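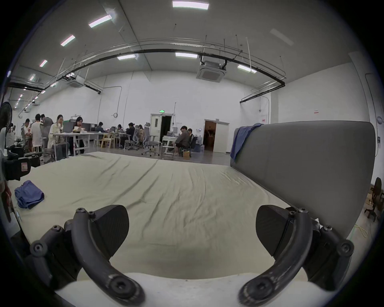 **Which surface is best for folding T-shirts?**

A made bed is the best place for most people. It is wide, it is soft, and you can walk along the side of it. A table of good length can also be used, but thin cotton slides on it more easily.

## 4. Folding on the bed

This section is for the Vuvum drawer insert, small and large size. If you have the Tostar shelf divider, the steps are the same up to step 6, and then you continue in section 5.

### 4.1 Prepare the bed

1. Take away the pillows and the blanket. Leave only the fitted sheet.
2. Pull the sheet to the corners with your two hands. Long soft wrinkles can stay, they do not disturb the folding. A hard crease under the shirt should be made flat.
3. Put the clothes that wait at the headboard side, and keep the side nearest to you free.

**Note:** Do not fold clothes which are still damp. Wait until the next day if you are not sure.

### 4.2 Open the T-shirt

4. Lay one T-shirt in front of you and find the bottom hem first. The hem is straight and easy to recognise, also when the rest of the shirt is bunched.
5. Hold the hem at one side and the body of the shirt at the other side. Pull slowly outwards. If a sleeve is rolled or twisted, put two fingers in the sleeve hole and bring the fabric out.

**Caution:** Never pull a twisted sleeve by its end. The seam at the shoulder can open – this is the most common damage in light cotton.

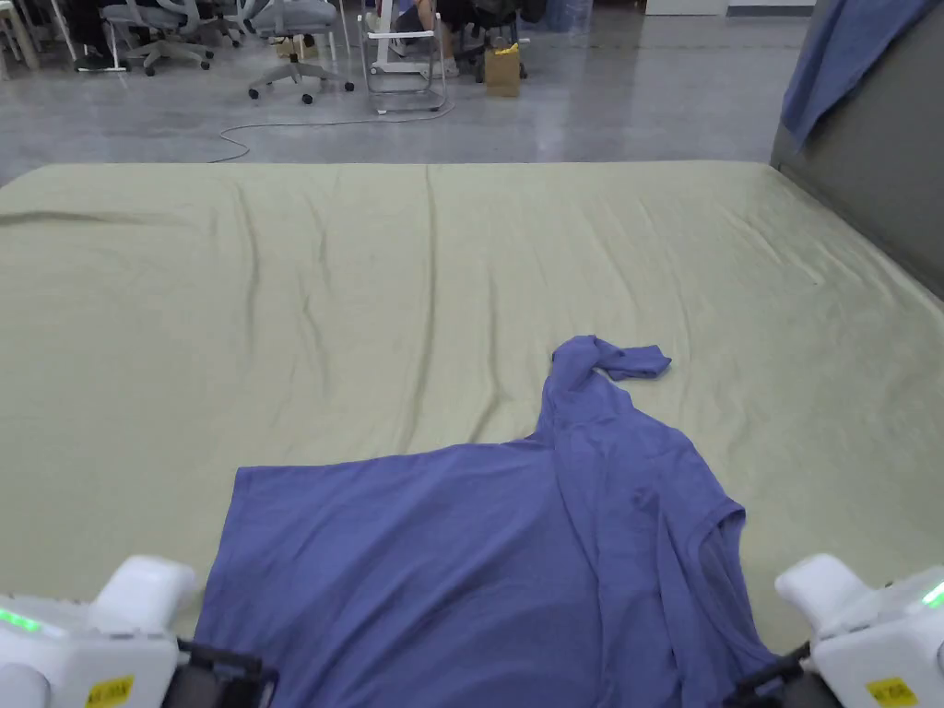

6. Smooth the shirt with a flat hand, from the collar to the hem. The two sleeves must lie open.
7. Fold the left side to the middle, with the sleeve turned back on it. Repeat with the right side.
8. Fold the hem up to the collar, then fold once more. The packet should now stand by itself in the insert.

### 4.3 Fill the insert

The large insert holds 40 adult T-shirts. Do not press more inside, or the walls will bend.

Text revised by Edileuza Bastos, March 22, 2019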